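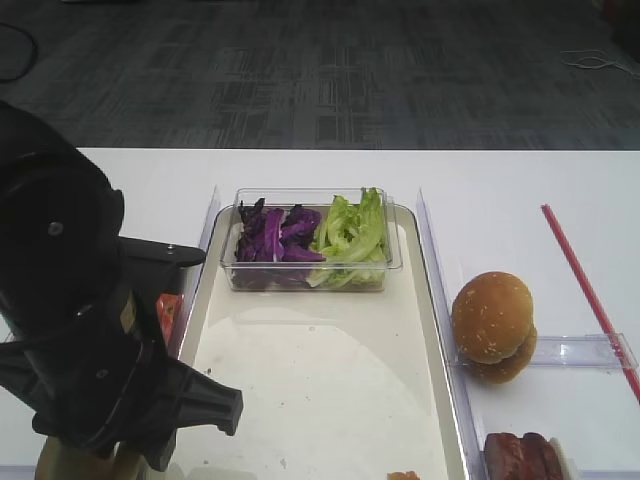
Tags: Kitchen & Equipment, Planning Ahead

By now most of you have heard that we're putting money aside for a robot arm on the sandwich line, and a good many of you have stopped me in the hallway to ask how it's going, what it will cost, and whether it can be trusted near a hamburger bun. I promised I'd write it all down once we had something worth writing, and I think we do, so pour yourself a coffee and bear with me, because I've never been able to tell a short story about a purchase order.

It started with the summer lunch numbers. On a busy day in July our little kitchen at Kartha puts together up to 600 trays, and the part that wears people down is the filling of them. Cooking is fine, everyone likes cooking. Filling means standing in one spot and reaching for the same handful of lettuce over and over until your shoulder complains. When the planning group sat down to talk about next year's equipment, Sudheer Kandasamy asked whether we had ever priced an arm for that one job, and the answer was that we hadn't, so he offered to do the asking. (He has since learned what offering gets you.)

We ended up with two quotes that we could lay side by side. Burico quoted us an arm with its stand, its controls and a first set of gripper parts, all on one sheet of paper, very tidy. Dreken came in lower on the arm itself and then had a second page of extras: the stand, the guarding, the training days, a yearly service visit. When Sudheer added everything up over the life of the machine, the two were much closer than they first looked, and I'll admit I'd been ready to circle the lower number and go home. If you take one thing from this item for your own department's planning, please read the second page.

The gripper is where I've had my education. I had pictured the arm as the big expense and the fingers as a sort of accessory, like the attachments that come with a vacuum cleaner. But think about what's on a table when we make a burger tray. There's torn purple cabbage and long ruffled lettuce sharing a clear container, there's a sesame bun with a top and a bottom, there's meat, there's something red and slippery like tomato. All of that has to be picked up by the same pair of black fingers, or else you have to stop and change the fingers, and changing them takes time and costs money too. A bun wants a light touch and a wide hold. Leaves want something narrow that can get down into the pile. We've put two sets of fingers in the budget and a third set down as a maybe.

Then there's cleaning, which our kitchen crew brought up before anyone else did, bless them. Ribs and joints and little screw heads are all places where a crumb can settle, and anything that reaches over open food has to be kept just as clean as a knife or a cutting board. We asked both firms the same things: which parts come off, which can go through the washer, what has to be wiped by hand, and how long a person should expect to spend on it at the end of a shift. Burico answered in writing. Dreken is still getting back to us. We've allowed 20 minutes a day in the labor plan for now, and if that turns out to be generous, I'll be the happiest person in the building.

I'd also like to say a word for the cheap stuff. You can spend a great deal on an arm and then lose half the good of it because the bun is never in the same place twice. Clear plastic rails beside the tray and a divider or two on the tabletop are hardly worth a line in the budget, but they give everything a home, and both the people and the machine are glad of it. We've set aside a small sum for rails, spare containers and trays under "bench fittings," and I've asked that it be left alone even if the larger figures have to be trimmed. Somebody always wants to trim the small line, I suppose it looks lonely down there.

As for timing, here's where we stand. The request goes in with the rest of the equipment list, and if it's approved, delivery is quoted at 28 weeks, so please don't clear off your counters just yet. We'd like to lease for the first 9 months with the choice to buy at the end, and both firms are open to that, though they work out the buyout differently and Sudheer is making a chart. The lease payments would come out of the equipment line. Training would come out of the training line, where we happen to have a little room. The electrical work is the piece I'm least sure of, as the outlet by the far counter shares a circuit with the bread warmer and we've all seen what happens when the bread warmer and the kettle go on together.

Several of you have asked about hours, and I want to answer that plainly. Nothing in this plan cuts anyone's hours. What we've written down is that the people now filling trays will move toward prep, checking and packing, with someone from the crew always at the bench while the arm is running. If that wording ever changes, you'll read it in this newsletter and you'll hear it from me in person as well.

We'd still like a few more thoughts before the list goes in. The folks over at the Clolau site have asked if they could share the machine in the slow season, which might help with the cost, although I can't quite see who would be carrying it up the ramp. If you have a view on that, or on the third set of fingers, or if you've worked alongside one of these arms somewhere else and have advice for us, drop a note in the tray outside the kitchen office or catch Sudheer after the lunch rush. He's usually there until 3:30, and he'll be glad to show you the chart.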